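# Chapter 3: Sharing a Pot of Tea

If you have ever sat down with people you hardly know and felt your shoulders drop as the cups came round, you already understand a good part of this chapter. 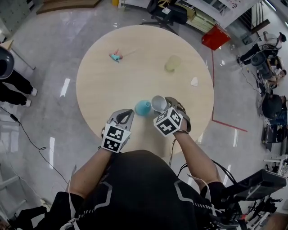
We shall begin in Zerkholm, a hill town of around 3000 people, where tea is poured for the eldest first and for the pourer last. A guest who fills her own cup — I did this myself, on my very first visit — is gently teased for the rest of the day.

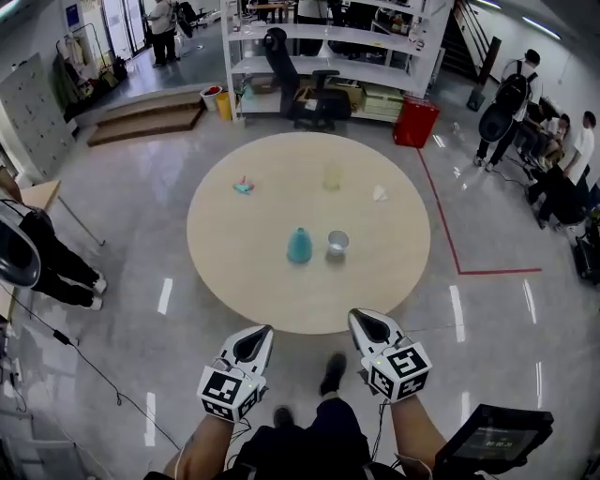 Down the valley in Sarkent they do it the other way about. The host drinks first, a habit the town traces to a bad harvest in 1553, when guests liked to be sure of what they were swallowing.

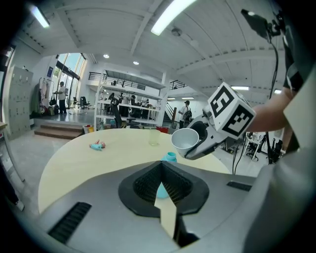 Rania Abou Jaoude spent a long, cold January there, writing down what was said over 37 pots of tea, and we shall lean on her notes a good deal. Most of the talk was about goats, roads and other people's weddings.

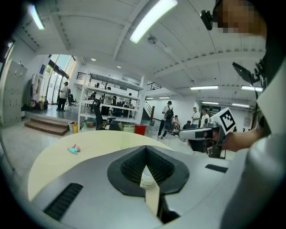

Before you read on, think of the last drink somebody made for you at home. Who was served first, and did anyone remark on it? Jot down a line or two and keep it by you, as we come back to it in section 3.2.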